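Ellville workshop gets two-armed sorting table running

22/05/2021

A shared workshop in Ellville has finished the main build of a two-armed sorting table, a project its members started last winter and have paid for out of their own dues. The group calls the machine Storkard. It is meant to pick small household objects out of one container and set them down in another, with one arm working each side of the table.

Members said the parts have cost $3759 so far, most of it for the arms, which were bought secondhand from a dealer called Kanaujia. The rest went on the grippers, a power supply and aluminum for the supports. Work is done in the evenings at the back of the Gristhorpe building, where the workshop has rented space for three years.

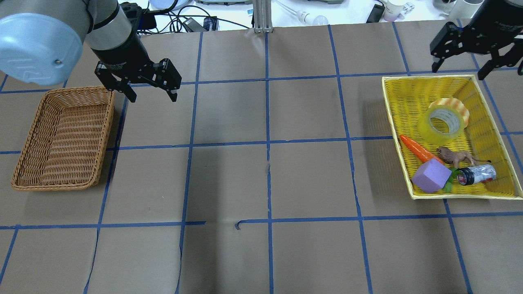
Programming took longer than the mechanical work. The first version of the software moved each arm to fixed points, and a container that had been bumped a short way to one side was enough to make it miss. The group rewrote that part in May. The table is now covered in brown kraft paper and marked off into cells with blue painter's tape, and members use the cells to say where a basket or tray should go before a run. The lines were laid by hand and a few of them wander. The objects, among them a toy carrot, a lion figurine and a purple foam cube, wait in a yellow tray on the right, with an empty wicker basket on the left to sort into.

The group has logged 165 runs with the new software. Rolls of tape and small cans have given the most trouble -- they tend to roll when a finger touches them off center. Soft items such as foam have been easier, and members said they now start newcomers on those.

Two jobs are still open. The cables behind the table need to be tied down and run through a channel, and the stop button has to be moved to where a person on either side can reach it. Until that is done, the arms are run at low speed and only with two members in the room.

The workshop plans to show the table at its next open evening, from 6 to 9 p.m. Visitors will be able to bring a small object of their own for the arms to try. Entry is free, and children must come with an adult. Plans and code will be shared with other workshops on request once the wiring is finished.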